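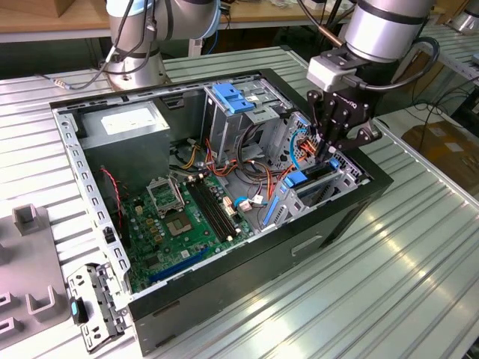 Before you fit any new part, the case must be lying on its side with the side panel removed, and you must have enough light to look into the corners. This section of the Wallner refurbishment guide is for the desktop towers which come to us from Wastby and Nistcombe. Look first at the middle of the motherboard. If the metal bracket of the processor socket is standing up, as it is in the tower on our ribbed bench, the gold contacts are open to dust and to fingers, so keep tools and sleeves away from this place until the processor is in.

4.1 Preparing the tower

1. Disconnect the mains cable and wait 30 seconds. Then press the power button once.
2. Lay the tower on its side, with the open side up.
3. Put on the wrist strap and clip it to bare metal of the case. Painted metal is not suitable.
4. Write the job number and the date on the work sheet.

CAUTION: Do not open the power supply. There are no parts inside it which you can repair.

4.2 Checking the cables

1. Follow each cable from the drive cage down to its plug. Do not pull on the wires, hold the plug.
2. Move the loose cables away from the socket and from the memory slots. A soft tie is enough. Do not make it tight.
3. Check any thin twisted wires beside the power supply. They must not lie across the socket.
4. If a plug does not want to come out, look for a small clip on its side and press it.

NOTE: You do not need to remove the drive cage for this work. If a drive must be changed, do it after section 4.4.

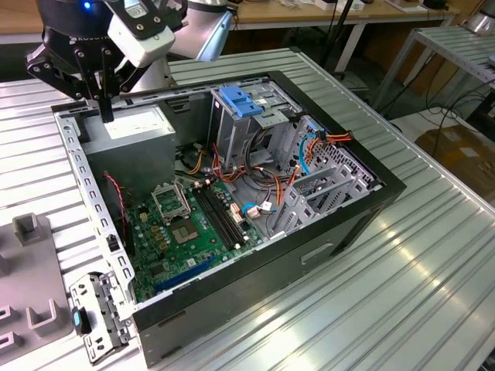 Ibrahim Garba asks us to add that the cables should be tied before the processor is fitted and never after, for in his experience a plug that slips from the hand will always fall towards the socket. We have followed his advice and the order of the sections is now changed.

4.3 Fitting the processor

1. Take the processor from its tray and hold it only by the edges.
2. Find the small mark in one corner and match it with the mark on the socket.
3. Lower the processor straight down. It must sit flat by its own weight. Do not push.
4. Close the bracket, then bring the lever down under its hook.

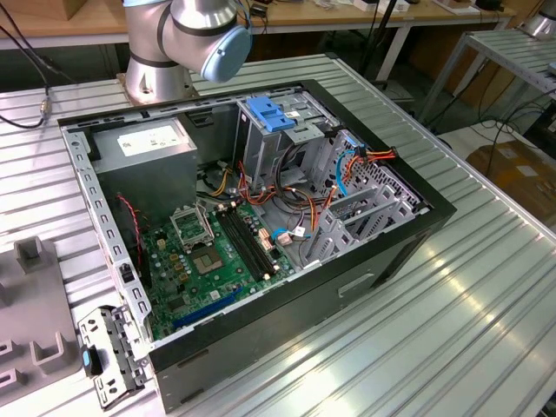
5. Put a small amount of Zetmont paste in the centre of the processor and fit the cooler. Tighten the screws crosswise, a little each time.
6. Connect the cooler fan to its header on the board.

4.4 Fitting the memory

1. Open the latches of the slot.
2. Turn the module until its notch agrees with the key in the slot.
3. Press on both ends until the latches close.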